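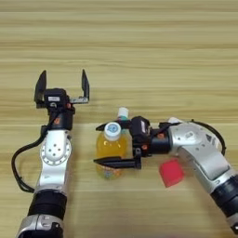
Prurkonach review: landed-cost software for small importers

Last updated: July
Reading time: 3 minutes

Prurkonach is a desktop program for working out what an imported product costs by the time it reaches a warehouse shelf. It is sold by Coppens and is aimed at small retailers and wholesalers that buy overseas and do not have a trade department. A license costs $1800 a year and covers three users.

The basic unit in the program is the shipment. The user enters a supplier, a currency, a tariff code and the terms of sale, then adds product lines. Prurkonach applies duty, freight, insurance, port fees and inland trucking and returns a cost per unit for each line. Shared costs can be split by value, weight or volume. The choice matters more than most buyers expect. Splitting ocean freight by value pushes too much of it onto small, expensive items and makes bulky, cheap ones look more profitable than they are. The program defaults to value. We would change this to volume before entering anything else, and the setting is hard to find (Preferences, Shipment, Allocation, second tab).

For testing we loaded a catalog of 100 kitchen and home products, bought from a mix of overseas and domestic suppliers. Import from a spreadsheet worked on the second attempt. The first failed because a column of tariff codes had lost its leading zeros, and the error message gave only a row number. Once loaded, the catalog recalculated in 9 seconds after a change in exchange rate.
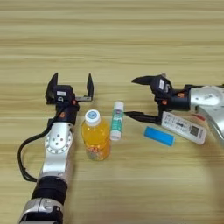

Household goods on a wooden tabletop.

The duty module is the strongest part. Rates are stored with start and end dates, so a shipment keeps the rate that applied when it was entered, and a later change does not rewrite old margins. A rate can be overridden for a single shipment, and the override is logged with a user name and a note. Additional duties that stack on top of the base rate are handled as separate lines. Several cheaper programs fold them into one percentage, and it then becomes difficult to see what would happen if one of them were lifted.

The sourcing comparison is less convincing. It places up to three suppliers side by side and reports the difference in landed cost. In our catalog it favored the overseas supplier for most low-priced goods, as expected. It does not account for the cost of money tied up during shipping unless the user enters a carrying rate, and the field is blank by default. With a realistic rate entered, the gap narrowed for every line and reversed for a few of the heavier ones. Defect rates and minimum order sizes are left out entirely. A buyer who relies on the comparison screen alone will understate the price of buying from far away.

Reports can be exported as spreadsheets or as fixed-layout pages. The spreadsheet export keeps values and drops formulas, so a result cannot be traced outside the program. The page export is readable but repeats the company address on every sheet.

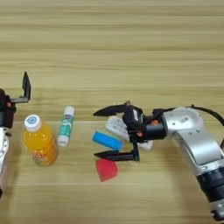
One reader asks whether the program can show the effect of a sourcing change on domestic jobs, as the sales page refers to an "employment view." It can, in a limited way. The view takes the labor share of a product's cost, which the user must supply, and converts it into hours at a wage that the user must also supply. The arithmetic is correct. The result depends completely on the two inputs, and neither comes with a default or a source. It should not be quoted in a public statement without both figures beside it.

The closest alternative we have used is Zakari, a browser-based service with a cleaner import process and clearer error messages. Zakari does not date its duty rates, so past shipments change whenever the rate table is updated. For a business that files its own records, this is a serious fault. Firms that only need a quick quote may not care.

Support is by email. A question about rounding sent on a Sunday was answered the next morning, correctly, with a worked calculation attached. The manual is complete but still shows screens from an earlier version, when the program was called Jirkport, and several menu names no longer match.

Recommended for importers with a steady flow of mixed shipments and someone available to check the default settings. A firm that brings in one container at a time from a single supplier can do the same work in a spreadsheet. Multi-currency payments are not supported in the current version.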